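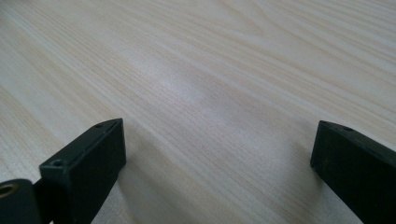 3.2 The table as a working surface. Household studies of laundry tend to begin with the machine and end with the cupboard, and the table in between gets a footnote. We think it deserves a section. Of the 1011 sorting episodes in the Windton set, 300 took place on a surface bought for something else, usually dinner. Participants liked pale tops and said so at length, although a pale top is a mixed blessing to anyone trying to see what is on it. Light wood grain of this sort, with its fine lines and a soft patch of glare where the light lands, is restful when bare and rather less helpful once a cream pillowcase has been put down on it. Several households in Bellell told us they had "lost" a sock this way, in plain view, for most of a Saturday.

3.3 Baskets and what goes in them. The basket is where good intentions are stored. Our coding scheme, adapted from the earlier Skomlow survey, separates deep baskets (things wait) from shallow ones (things wait, but visibly). Shallow baskets were emptied sooner, and their owners were a little smug about it. Small cloths were the exception. They were seldom folded in either group – most were bunched, dropped in and declared done, a habit we coded as "provisional folding" for want of a kinder term.
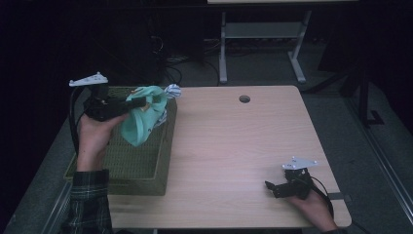 Figure 2. Crumpled green cloth held at a shallow woven basket, with blue-and-white striped fabric beside it.

Coders disagreed most over bunched items like these. Two of them could look at the same heap for 30 seconds and differ on whether it was one cloth or several, so we scored the heap as a unit and moved on to towels.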